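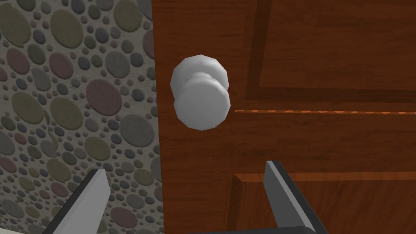
Wrist view, door task, gripper open below the knob. Simulated.

Pluvside Door Set
Data card, May revision
Maintainers: Itziar Benítez, Khrystyna Hordiienko

Read this before you train on it

Pluvside is a set of 1496 simulated door-opening episodes, recorded from a wrist camera. It was put together to test one piece of software, the Prumar knob detector, and the grasp planner that sits behind it. People have started citing it as a general door benchmark. We don't think it is one, and the rest of this card is mostly about why.

What is in an episode

RGB from the wrist, joint positions, gripper width, knob pose from the simulator, and a success flag. No depth. No force readings. The knob pose is exact, which should make you suspicious of any result that uses it as an input.

Held-out split: 159 episodes, with wall textures that do not occur in training. Door textures do repeat across the split. Ljubica Vukadinović argued for holding those out too and she was probably right.

About the success flag

The flag goes to 1 when the hinge angle passes 9 degrees. It does not ask how the hinge got there. Early versions of the planner learned to wedge a finger against the knob and drag, and the flag was perfectly happy. If you report success rate from this set, please watch a sample of the episodes you are counting. Riet Michiels went through 100 of them by hand and her notes are in notes/flag_review.txt. They do not make cheerful reading.

About the textures

Walls and doors get random textures, so you will find pebbles next to wood grain and worse. The theory is that a detector trained on enough nonsense stops caring about surface pattern. Our evidence for this is thin. Prumar does ignore the walls after training, but it also leans heavily on the knob being a pale grey blob on a darker door. Put a brown knob on a brown door and confidence falls apart. We have not fixed this.

Knob geometry is low-polygon. The rosette has visible straight edges, and a detector can latch on to those corners. Khrystyna Vakulenko's smoothed meshes are in meshes/smooth but none of the released episodes use them.

Some doors show thin lines across the wood at certain view angles. We treat them as texture artifacts and left them in.

Lighting is even nearly everywhere. There is no glare, no motion blur, no dirty lens.

Transfer to real doors

Not tested by us. The Barasa group told us their controller "worked on hardware" after training here. We asked how many doors and have not had a number back. Until somebody publishes one, treat sim-to-real claims based on this set as unproven.

Known problems

The gripper fingers cover the knob in the last part of many approaches, and the labels still mark it as visible.
Gripper width lags the image by one step in episodes recorded with the old logger. The field logger_version tells you which.
The loader silently skips corrupt files. Pass strict=True.

Use it for

Comparing knob detectors against each other under the same conditions. Debugging approach planners. Checking that your data loader runs.

Please don't use it for

Claims about homes, offices or Futville-style apartment layouts. Lever handles. Anything involving safety.

Corrections go to the issue tracker. Include the episode ID and the loader version or we can't reproduce it.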